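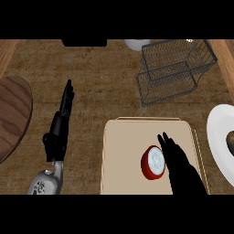

Figure 3. Simulated kitchen bench with two arms and two black hands, used for all the budget trials in this section. The right hand is at the cutting board, next to the cut piece that looks like red onion.

4. What We Bought, What We Put Off, and How We Decided

4.1 Starting from the task list

I'll be upfront that our first equipment list was a wish list. Ilham and I wrote it in one afternoon in March, and it had two arms, two five-fingered hands, a spare hand, a force sensor for each wrist and a second bench (the second bench was mine, I admit it, I like having somewhere to put things down!). Then Latifa Sqalli, who had to sign for all this, asked us which of the tasks in Table 2 each line was for. We couldn't answer for half of it.

So we went back and did the planning the other way around. We built the bench in simulation first, ran the food prep tasks on it, and let ourselves price a part only once a task had asked for it. Figure 3 is that bench. It's a plain setup on purpose: a worn wooden table, a pale cutting board, a round wooden board over on the left, a wire mesh basket toward the back and a white plate on the right. We wanted the clutter you'd find in a normal kitchen, with things close enough together that a hand has to mind where it's going.

We had 18 tasks on the list at the start. Ilham sorted them into ones that clearly need two hands, ones that can be done with one, and ones we argued over. The onion task was in the argued-over pile for weeks. I said one hand would do, she said the other has to hold the board steady, and in the end we ran it both ways and she was right often enough that I stopped bringing it up.

4.2 Hands or grippers?

Most of the money question came down to this one. A simple two-finger gripper is cheap, it's easy to fix, and you can keep a spare in a drawer. A hand with jointed fingers costs a lot more, and the repair bill is what really scared us. We got quotes from two suppliers, Dindura for the hands and Gaber for the grippers, and the Dindura quote came with a service plan that we first left out of our numbers altogether. Please don't do that. Once we put it back in, the hands looked a good deal worse over three years than they had on day one.

What kept the hands on the list was small, slippery, round food. A short chunk of onion lying on its side is a nasty thing to pick up with two flat fingers, and in our simulated trials the gripper model tended to shove it along the board. The hand model could get its fingers around it. We ran each setup 200 times per task, which sounds like a lot until you remember that simulated onions are free. Of the tasks on the list, six were ones where we felt the hand earned its price. For the rest, we'd have been happy with the gripper.

I should say where this is weak. Our simulator (we use Jurlow, with our own contact settings) is kind to soft things. It doesn't know about juice, or about papery skin that comes off in your fingers, so I'd treat the onion results as a reason to go try it for real and no more than that.

4.3 The order we ended up placing

We split the purchase into two rounds. Round one was both arms, one hand for the right side and one gripper for the left. Yes, that means the real bench doesn't match Figure 3, where both sides have hands. We went back and forth on whether to rerun everything with the mixed setup and decided to rerun only the six tasks from 4.2, and those are the ones reported in Section 5.

Round two, the left hand, waits until the right one has gone through its first service. Latifa wanted a real repair bill in front of her before she signed for another, and I think that's fair. The wrist sensors moved to round two as well. The software license from Iltamell went the other direction, up into round one, when we found out that the arms couldn't share a planner without it.

The quotes in Table 4 were last checked on 21 September 2023. Shipping isn't in them, and neither is the mounting work, which our own shop did between other jobs. If your group has to pay for mounting, add a line for it early, and ask for the floor plan before you ask for the price. We had to move our bench after the bolts were already in.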